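4. Luminance contrast between adjoining interior surfaces

The readings reported in this section were taken at the Jedell site after the second round of repainting, when all of the wall and floor finishes named in Section 2 were in place.

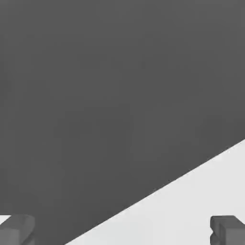

Contrast was computed for each pair of adjoining surfaces as the difference between the two luminance values divided by the larger of the two. The result runs from zero, for surfaces of equal luminance, toward one. Other definitions are in use, and some of them give noticeably higher values for the same pair of surfaces, so the figures below should not be set beside published values without checking which form was used.

Luminance was read with a Zeteck spot meter on a tripod, at a height of 1.5 m and at right angles to the boundary between the two surfaces. Each surface was read at three points, none closer than 10 cm to the boundary, and the median was kept. Readings near the boundary were avoided in order to limit the effect of light reflected from one finish onto the other. That effect was largest where a pale floor met a dark wall - in the worst corridor the lowest strip of wall read nearly twice as bright as the same paint at shoulder height.

In all, 589 surface pairs were measured. Of these, 31 were dropped: in most of them the reading drifted while daylight changed, and in the rest one surface was glossy enough to mirror a lamp. Artificial light was set to give 500 lux on the floor, and the blinds were kept closed wherever the room had them.

The pairs fall into two groups that call for separate treatment. In the first, both surfaces are matte and even in tone, and they meet along a straight edge. A dark gray surface next to a pale one, as in Figure 4, is the simplest case of this kind, and a single contrast value is enough to characterize it. In the second group at least one surface carries a pattern, a grain or a sheen. A single value can mislead here, and we report the range across the three points together with the median.

For the first group, repeated readings on the same pair agreed closely. The spread was smallest for pairs of high contrast and grew as the two luminances came closer together, which follows from the form of the ratio. For the second group the spread was wider at all levels and showed no clear trend. Speckled vinyl was the most difficult finish, and moving the meter by a few centimeters could change the result enough to put a pair on the other side of the acceptance limit.

Values were entered in Histasard and sorted by room type before averaging. Stair edges were kept apart from wall and floor boundaries. They are narrow, they are seen from above, and wear changes them sooner than other finishes. The stair readings from June are treated in Section 5, together with the Tanabe correction for viewing angle - no such correction has been applied to the values given here.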